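Horkura Print Finishing: progress report to the Skerlow Fund
Reporting period: to the end of January
Prepared by Cadi Rowlands, operations manager

Work completed

The two-arm cell in the finishing room has been on trial runs since the start of the period. It is being set up to handle folded sheets, a job done by hand at the two long benches until now. In January the cell handled 2,017 sets against a target of 2,000. Of these, 156 were put aside and redone by hand, mostly for creased corners. Thin stock is still the main problem and we have kept it on the benches for the time being.

Pugh, our integrator, changed the grip settings twice. The second change reduced creasing on heavier stock. It also slowed the cell, and we have accepted that for now. 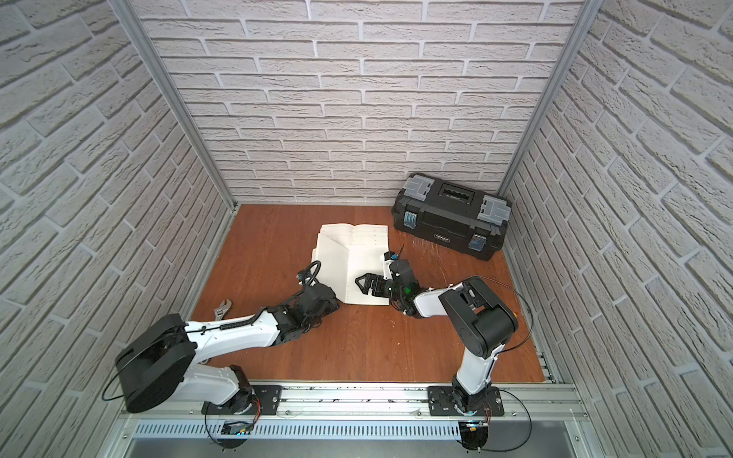

The two arms at work on folded sheets in the trial cell.

Effect on staff

No positions have been cut and none are planned under this grant. Four bench staff have been trained to start, stop and clear the cell. Ryszard Laskowska has moved from folding to cell lead on the day shift, with a pay adjustment from the same month. He keeps the fault log and decides which jobs go to the cell.

Staff report less wrist strain on days when the cell takes the long runs. They also report that the work left on the benches is fiddlier and harder to pace, and two people have asked for more rotation. We have begun swapping at the morning break and will review the roster with them before the next report. Noise was raised once and has been dealt with by moving the nearest bench.

Training took longer than budgeted. The manual assumed some programming knowledge, so Ryszard rewrote the clearing procedure in plain language and it now hangs beside the cell.

Spending

Labour costs are on budget. We overspent on gripper parts and covered this from the travel line, as agreed with your office.

Next period

The target rises to 4,000 sets a month. The Dileo catalogue job will be the first full customer order to go through the cell. We will report separately on thin stock once Pugh has supplied the softer finger pads.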